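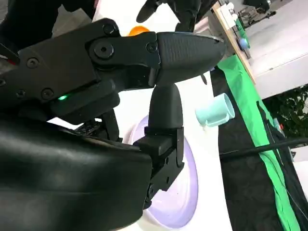
White work surface, bench area.

Ruravel Workshop Safety Checklist, February
2 min read

Walked by Mohandas Hegde. Comments follow each item.

Exits: Clear. Rear door sticks at the bottom. Plane it.

Extinguishers: All tagged. The one by the paint shelf needs a lower bracket.

Extension cords: One cord had tape over a split jacket. Removed from use.

Solvent cabinet: Closed and latched. Rags go in the lidded can, including the small ones.

Ladders: Ladder 12 has a cracked foot. Do not use until replaced.

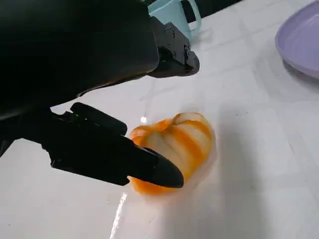

Work surfaces are to be wiped down at the end of each shift. Glue and resin drips get scraped the same day. A white tabletop like this one is what we want at the benches, as spilled screws and metal chips show up on it. The old brown benches by the saw hide them. Request for two new tops sent to Stosura, quote $239 each.

First aid: Eye wash in date. Restock large bandages.

Comments

Jussara Assunção: The rear door was on the last list too.

Gorazd Begović: Ladder 12 is now in the cage with a tag on it.

Related
Ladder Tags: Who Signs What
Storing Oily Rags
Dust Collector Filter Log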